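4.3 Checking the gripper after a finger change

Applies to the Foritz tabletop cell with the blue forked gripper. Do this check after every finger change and after every 153 hours of running.

1. Press Stop and wait for the arm to come to rest.
2. Clear all loose parts from the white tabletop.
3. Tighten the 3 finger screws in turn, a little at a time. Do not use a power driver.
4. Check that the cable lies flat and clear of the arm's path.
5. Set the speed to 12 percent and run the program Nullska from the Test menu.
6. Watch the gripper through 3 full cycles. Listen for clicking at the wrist.

CAUTION: Keep hands off the tabletop while the program is running. The gripper can change direction without a pause.

NOTE: If the fingers close unevenly, stop the program and repeat step 3. If the fault remains, replace the fingers as a pair – never one alone.

7. Return the speed to its normal setting and enter the check in the cell log.

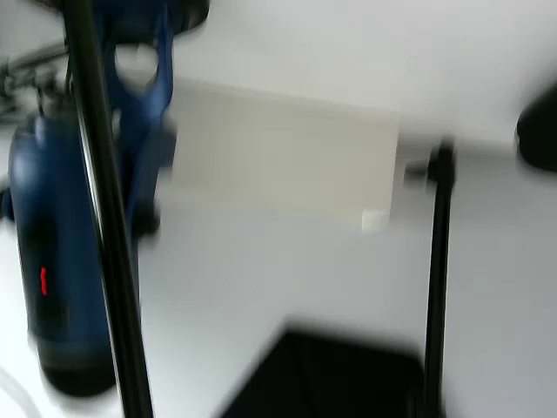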